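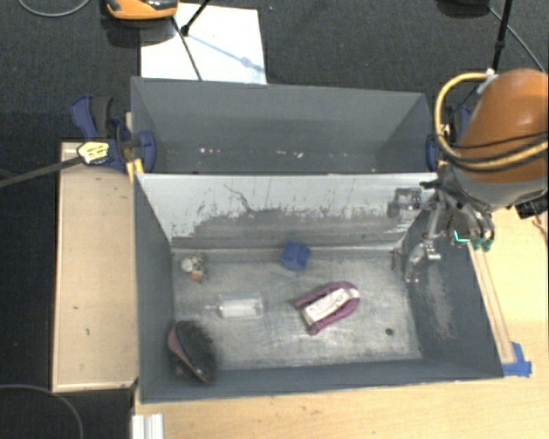

Figure 1. Two-bin picking cell, view from the fixed camera. Five objects in the near bin, arm at the right side.

Lecture 5. Learning to grasp from the robot's own trials
Notes by Apostolos Triantafyllou. Exercises by Themis Karras.

1. What we want to learn

Last time we planned a grasp from a known shape. We had the mesh of the object, we searched for two contact points, and we checked if the line between them stays inside both friction cones. This is a good method when the mesh exists. For the objects in Figure 1 we don't have meshes, and for a brush it is not even clear what the mesh should be, because bristles bend.

Today the robot gets only an image and must choose where to close the gripper. We write a grasp as g = (x, y, z, a), where a is the rotation of the gripper about the vertical axis. We want a function Q(I, g) that gives the probability that grasp g succeeds when the camera sees image I. If we have Q, the policy is simple: sample many g, take the one with the highest Q, execute it.

2. Where the labels come from

The label is 1 if the object is in the gripper after lifting, and 0 if not. In the Verkska data set, which we use in the exercises, the label is decided by two tests. First, the finger opening after closing must be larger than a threshold. Second, the image of the bin before and after must differ. Please remember that the first test alone is weak for thin objects. A thin strap can be held well and the fingers still report almost closed.

After a successful lift the object is dropped in the other bin. When the first bin has no more objects, the two bins change roles and the robot continues from the far one. In this way no person has to refill anything during the run. The arm must reach every corner of both bins, and this limits how large the bins can be.

3. The data we use

The training part has 2,055 attempts and the test part has 400. Of the test attempts, 87 are successes. So a classifier which always says "fail" is correct in 313 of 400 cases. Report precision and recall for the success class, and give accuracy only as additional information.

The split is made by session and not by single attempt. Two attempts that follow each other share almost the same image: if the first one fails and touches nothing, only the arm has moved. If you put one of them in training and the other in test, your result will look better than it should.

4. Difficulties to think about

Position of the object. Look at the brush in Figure 1, which leans against the left wall. A grasp at its center may be fine for the brush, but one finger must go between the object and the wall. The network has to learn this from failures near walls. If the sampler never proposes grasps there, it will not learn it.

Shape. For the purple-pink U-shaped item, the center of the bounding box is not on either arm of the U. A simple rule "grasp in the center" is a bad baseline for this kind of shape. For the small blue cube the same rule is reasonable, if the angle a follows the rotation of the cube.

Transparency. The clear plastic container is hard for a depth sensor, because part of the light passes through. In a color image we still have the edges and the whitish strip inside, and a network can use these.

Background. The bin floor is metallic and has many scratches and smudges. Karagiannis, our simple segmentation baseline, subtracts an image of the empty bin. It then returns false regions when the light changes on the metal. You will measure this in Exercise 2.

5. Exercises

Exercise 1. Train the small network in the Jotitau package with the standard settings. Plot the precision-recall curve on the test part.

Exercise 2. Run the Karagiannis baseline on the same images. For each false region, write if it lies on the floor or on a wall.

Exercise 3. Remove all training attempts closer to a wall than one finger width. Train again and compare the recall near the walls and in the middle.

Exercise 4 (optional, for the Suranard project groups). Suppose the camera is moved a little after half of the sessions. Which parts of Q(I, g) stop being valid, and which could you repair with a new calibration only?

Send your solutions to Themis Karras as one PDF, with the code in a separate archive.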